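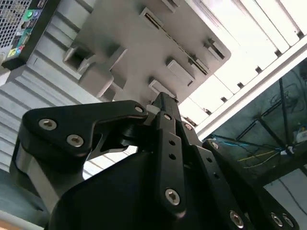
Keeping the Museum Gift Shop Back Room in Order

I looked after the shop at our little museum in Bunley for many years before I handed the keys to Kamala Chowdary, and she has asked me more than once to write down how I kept the stockroom. A small shop can bring in a good share of what keeps the doors open, so it pays to treat that back room as kindly as you would your own pantry.

Start with the postcards. Store them standing up in shoe boxes, with a stiff card between designs, and put the oldest at the front. We once had 3,000 cards of the Kerr mill lying flat in one tall pile, and the bottom ones had curled so badly that we ended up giving them to the school for craft day!

Mugs and anything breakable go on the lowest shelf, four to a box, with a folded dish towel between the layers. Old towels are fine (ask your members, they will bring you bags of them).
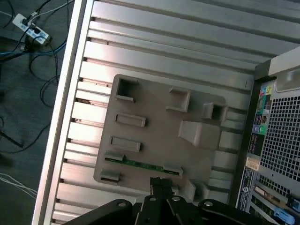

Shelves want a proper wipe in July, before the summer visitors come. Use warm water with a drop of dish soap and a well-wrung cloth, and dry everything before the stock goes back. Ribbed aluminum needs a little more patience, as dust settles down in the narrow grooves between the ribs, and I go along each one with a dry, soft paintbrush before the cloth comes anywhere near it. An old toothbrush is good for the corners.

Tea towels and scarves keep best rolled, with the price tag pinned where you can read it without unrolling the whole thing. Mhairi Baxter taught me to tuck a cedar block in each bin and sand it lightly every spring to bring the smell back.

Last of all, keep the stock book on a string by the door, with a pencil.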